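# How does a gripper hold a cushion?

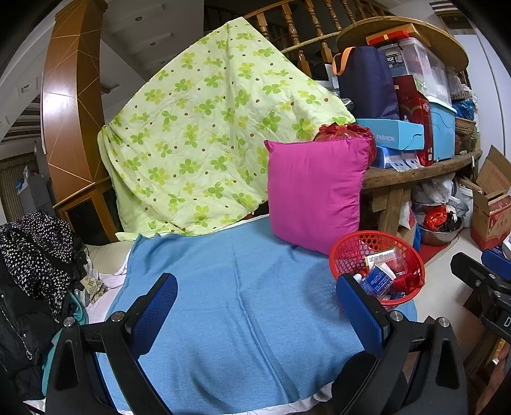 *Two black fingers with blue mesh-textured pads. The magenta cushion is on the blanket.*

A gripper is a tool that picks things up by squeezing. Most have fingers – two is enough for many jobs.

A hard, smooth finger can slip. A pad with a rough surface adds friction, the force that slows sliding.

At Pritska, Sigrún Hallgrímsson compares pads. Each pad gets 7 tries per object. A cushion squashes when squeezed, so the fingers must close further than they would on a box. So far her notebook lists almost 364 tries.

**Try it:** lift a sock with two spoons, then with two sponges. Which slips less?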